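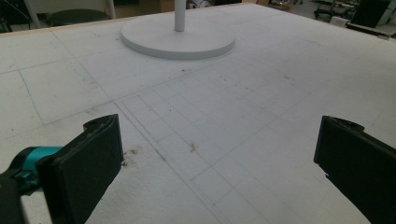 *Pencil lines and a small grid on a white work surface.*

# Skata Renters Policy from Olgate

If you rent the place you live in, your landlord's insurance pays for the building. It doesn't pay for your couch, your winter coats, the good knives your aunt gave you, or the laptop you're reading this on. A lot of our customers found that out after a pipe let go upstairs, and we'd much prefer you read it on a web page with a cup of coffee in your hand.

Skata is our renters policy, and it's the one most people who call Olgate end up with. It covers your belongings, it covers you if somebody gets hurt in your home and holds you responsible, and it helps with the bill for a place to stay when yours can't be lived in. You can buy it for an apartment, a rented house, a room in a shared house, or the upstairs of your parents' garage as long as there's a written lease of some kind. (Parents and children do sign leases with each other. We see quite a few.)

## What Skata covers

**Your things.** Furniture, clothes, kitchenware, electronics, books, musical instruments, and the thousand small objects that fill drawers. They're covered against fire, smoke, theft, vandalism, windstorm, burst pipes, and a handful of other causes listed by name in the policy. We pay what it costs to buy the item new today, and we don't take anything off for age. Many older renters policies pay what a used one would fetch, so if you're comparing us with something you already have, look for the words "replacement cost" on your current declarations page.

**Your things away from home.** A suitcase stolen from a hotel room counts. So does a bike taken from the rack at work, and so do the boxes in a student's dorm room if that student is named on your policy. Storage units are covered too, at a lower limit, and you'll find that limit on its own line when you get your quote.

**Your liability.** If a guest trips on your rug and breaks a wrist, or your bathtub overflows into the apartment below, this is the part of the policy that answers. It also pays for a lawyer if you need one. Most landlords who ask for proof of insurance are asking about this section, and you choose the limit yourself.

**A place to stay.** When a covered loss makes your home unlivable, we pay the extra cost of living somewhere else. Please note the word *extra* — if you normally spend a certain amount on rent and groceries, we pay what you're spending over and above that. Keep your receipts, even the laundromat ones.

## What it leaves out

We'd like you to know this part as well as you know the part before it.

- Flood, meaning water that rises from outside and comes in along the ground
- Earthquake, although you can add it in most places where we write policies
- Bedbugs, mice, moths, and anything else that moves in uninvited
- Cars, motorcycles, and the parts bolted onto them
- Your roommate's belongings, unless your roommate is named on the policy

That last one catches people out more than any other. Two people on the same lease are two separate households as far as Skata is concerned, and each needs a policy or both need to be named on one. Adding a roommate is easy to do online and easy to undo when somebody moves out.

Jewelry and watches are covered for theft up to $800 per item. If you own a ring worth more than that, or a camera you'd be heartbroken to lose, have a look at Torneo a little further down.

## Your deductible

The deductible is the part of a claim you pay yourself. With Skata you pick it when you buy, and you can change it at any renewal. A higher one brings the monthly price down and a lower one brings it up, and there isn't a right answer for everybody. We usually suggest picking an amount you could pay this week without borrowing. There's a slider on the quote page, so do play with it a bit before you settle, and watch how the price moves.

## Adding Torneo

Torneo is our add-on for single items that are worth more than the ordinary limits allow. You list each piece, send us a receipt or an appraisal, and from then on it's covered for that value with no deductible at all. It also covers plain old losing things, which Skata by itself does not — an earring down a drain, a violin left on a train.

You can list up to 35 items on one policy. Beyond that we'd ask you to call, and we'll very likely suggest a collections policy, which is written differently and often works out cheaper for people with a lot of coins or records. Torneo can be added in the middle of a policy term, so there's no need to wait for renewal if you get engaged in December.

## If you need to make a claim

Start online or by phone, whichever feels easier. If something was stolen, file a police report first and have the report number ready. If there's water or smoke, move what you safely can, take plenty of photos before you throw anything away, and let your landlord know.

Our claims are looked after by Msimang, the adjusting firm we've worked with since Skata was first sold. Someone from Msimang will contact you within 72 hours of your first report, and the same adjuster stays with your claim until it's closed. You won't be telling the story from the beginning each time you call.

## Before you ask for a quote

It helps to have a few things handy:

- The address and the date your lease starts
- The kind of building, and whether it has sprinklers or a central alarm
- Any claims you've made on an earlier policy
- A fair guess at what it would cost to replace everything you own

People nearly always guess low on the last one. Walk through one room at a time with your phone and open the closets. Shoes alone can be a surprise, and so can the kitchen if you like to cook. Save the list somewhere outside your home, such as your email.

Payment can be monthly or once a year, and there's no fee for choosing monthly. If you move, the policy moves with you once you've given us the new address, and we'll adjust the price up or down from the day you get the keys. Cancel whenever you like and we'll refund the unused part.

**[Get a Skata quote]** **[Read the full policy form]** **[Add Torneo to an existing policy]**

*Coverage, limits, and availability vary by state. This page is a summary, and the policy form is the document that counts if the two ever differ.*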